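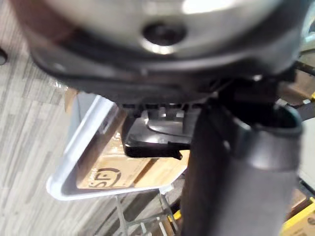
Silver-grey housing with a black collar, close up.

Donel win the Skodus Trophy with a last-green birdie

What a finish at Donel! The home side took the Skodus Trophy by two shots from Hegde in fading light, holing a long putt on the final green when a par would have been enough, and the noise from the bank behind the clubhouse could be heard right down at the harbour.

The Skodus is the smallest of the inter-club team events on this stretch of coast and for many of us it is the best. It is played over nine holes, with four players a side and every score counting, so there is no hiding a bad one. A team that starts poorly has very little time to put it right, and a team that starts well has just enough time to get nervous.

Hegde started very well indeed. Their opening player was out before the wind got up and made the most of it, with a pitch to the second green that finished inches from the cup and a brave drive over the corner of the burn at the fourth. By the time the lead player walked in, Hegde were clear of the field and their supporters were already asking where the trophy would go (they have a shelf for it, apparently, next to the darts shield).

Then the breeze swung round to the west and the course became a different place. The short fifth, a gentle little hole in the morning, was suddenly playing straight into it, and we saw everything from wedges to a driver off that tee. Plulus, who had been tucked in behind the leaders, lost their chance there with a ball in the gorse and another in the bunker that sits under the front edge. They kept going in great spirit and finished third, their best result in the event since they rejoined it.

Donel know that wind, of course. Their second and third players kept the ball low, took their medicine at the fifth and picked up shots where they could, most memorably at the seventh, where a chip from well below the green hit the flag on the second bounce and dropped. It was going a fair lick, too. By the time the last group reached the eighth tee the two clubs were level, and people who had been sitting down with their tea came outside again.

The eighth settled it, or nearly. Hegde's last player found the left-hand rough, hacked out sideways and did well to walk off with a bogey. Donel's answered with a lovely running approach up the slope and a par. One shot in it, one hole left, and a crowd strung out along the whole of the right side of the ninth.

Both players hit the fairway and both hit the green. Hegde's putt from the back slid past on the high side, and was tapped in for par. That left Donel with 30 feet, downhill, with a good two paces of borrow and no need to do anything except get it close. It was never meant to go in. It went in anyway, on its very last roll, and the putter went up in the air.

It is Donel's first win in the Skodus on their own course for a long time, and it was a popular one. The Hegde players were first on to the green to shake hands, and both teams stayed for supper, where the fifth hole was discussed at some length.

A word for the course as well. After such a wet spring there were real worries about the low ground by the burn, and yet the greens ran true from the first putt to the last. The new drainage at the sixth has made a huge difference, and the fairway there was firm enough to give the ball some run for the first time this year.

Prize for the best single round went to Hegde's opening player, whose early score was never bettered. The nearest-the-pin prize at the second was shared after two balls were measured to the same mark, and the winners have agreed to split the voucher.

Next up is the return meeting at Plulus in September, over the same format, with tee times from early afternoon. The Plulus greens are smaller and a good deal quicker, and Hegde have a fine record there, so it should be another cracker. Spectators are welcome to walk the course and there is no charge.

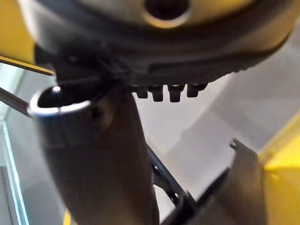
What happens if two teams finish level in the Skodus Trophy?

The tied teams each send out one player for a play-off on the ninth hole, and they carry on replaying it until one of them wins it. If it gets too dark to go on, the clubs share the trophy for the year.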